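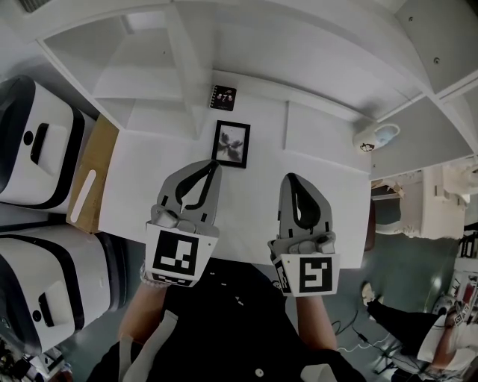 Pinzas de mano sobre la mesa de trabajo. El marcador de la izquierda y el de la derecha llevan patrones distintos.

Preguntas frecuentes sobre la norma de grabación con pinzas de mano

Esta página recoge las dudas que más llegan al equipo de Trovthorpe sobre la norma interna Pledar, que regula las demostraciones de manipulación hechas por personas. No sustituye al texto completo. Si hay diferencias entre los dos, vale el texto.

¿A quién se aplica la norma?

A toda persona que grabe demostraciones en las salas de Trovthorpe o de Wandton, sea personal propio o externo. También se aplica a quien revisa los datos, en lo que toca a la anonimización y al descarte de episodios.

¿Necesito formación previa?

Sí. La formación inicial dura 60 minutos y termina con varios episodios de práctica que no se guardan. Quien ya grabó en la otra sala solo tiene que leer el apartado sobre distribución del espacio, que cambia de una a otra.

¿Puedo intercambiar las pinzas entre la mano izquierda y la derecha?

No. El patrón del marcador identifica la mano, y el programa de seguimiento (Onishi) lo lee así desde el primer fotograma. Si se detecta un cambio después de grabar, hay que marcar el episodio como inválido. No se corrige a mano.

¿Qué hago si un marcador está sucio, doblado o despegado?

Pare y avise a la persona responsable de la sala. Los marcadores se limpian con un paño seco, sin alcohol. Uno doblado se cambia por otro con el mismo patrón y después se repite la calibración completa.

¿Cómo se coloca la cámara de cabeza?

En la parte delantera de la gorra o en la cinta, inclinada hacia la zona de trabajo. Antes de empezar, mire la vista previa y compruebe que las dos pinzas y sus marcadores se ven con los brazos en posición de reposo. Si usa gorra, ajústela bien: un desplazamiento pequeño obliga a recalibrar. 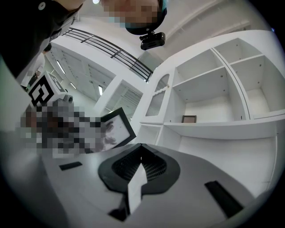 Cámara montada en el frente de la gorra y orientada hacia abajo. El rostro se entrega siempre pixelado.

¿Se ve mi cara en los datos?

Las cámaras de las pinzas apuntan a menudo hacia arriba y recogen el rostro de quien las sostiene. La norma exige pixelarlo antes de que el material salga del servidor de la sala. Lo mismo vale para cualquier otra persona cuyo rostro resulte reconocible. El original sin tratar se borra a los 43 días.

¿Puede haber otras personas en la sala?

Sí, siempre que hayan firmado el consentimiento y no entren en el espacio de trabajo durante un episodio. Las visitas sin consentimiento esperan fuera hasta que termine la grabación en curso.

¿Cuánto puede durar un turno?

Se graba en bloques de hasta 20 minutos, con descanso entre uno y otro. Las pinzas pesan poco, pero sostenerlas con los brazos extendidos cansa las muñecas. Cualquier persona puede parar antes, sin dar motivo, y el bloque se registra como interrumpido.

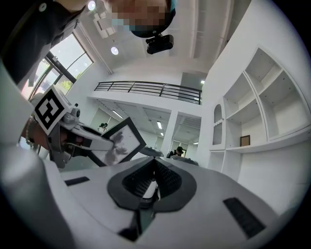
Durante el descanso las pinzas se dejan en su soporte, con los dedos abiertos y la lente protegida. No las apoye sobre las almohadillas —se deforman— ni las cuelgue del cable de carga. Al volver, haga un cierre y una apertura completos con cada mano antes de iniciar el siguiente bloque.

¿Qué objetos están permitidos?

Los del listado de cada tarea. En las tareas de casa suelen ser tazas, marcos pequeños, cuadernos y similares. No se usan objetos cortantes, líquidos calientes ni documentos con datos personales. Una fotografía de personas reales dentro de un marco cuenta como dato personal.

¿Y si se me cae un objeto?

Si no se ha roto y está a su alcance, recójalo con la pinza y siga. Las recuperaciones son útiles y se conservan con la etiqueta correspondiente. Si se ha roto, detenga la grabación.

¿Puedo grabar cerca de robots o de un brazo?

Sí, con el equipo desactivado y comprobado por la persona responsable. Esa comprobación se anota en la hoja de sala. No basta con que el robot esté quieto: una máquina en espera puede recibir una orden remota.

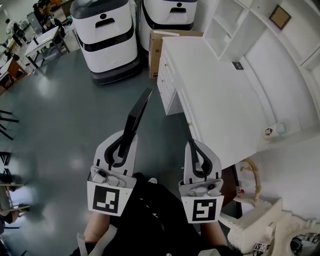
Pinzas sostenidas sobre el suelo, delante del escritorio, con dos robots de servicio blancos al otro lado.

¿Cuándo se descarta un episodio?

Cuando falta una de las vistas, cuando el seguimiento se pierde durante la manipulación o cuando la tarea no coincide con la instrucción. En la última revisión se descartaron 597 episodios, la mayoría por pérdida de seguimiento. Los movimientos lentos o poco elegantes no son motivo de descarte.

¿Puedo retirar mi consentimiento más adelante?

Sí. Envíe el código de participante por el formulario de privacidad. Se eliminan sus episodios de las versiones futuras y recibirá una confirmación por escrito. Las copias ya entregadas se tratan según el anexo B de la norma.

¿Dónde comunico un incidente?

En la hoja de sala y, si hay daño a una persona, también por teléfono a la recepción del edificio. El número está en la puerta de cada sala.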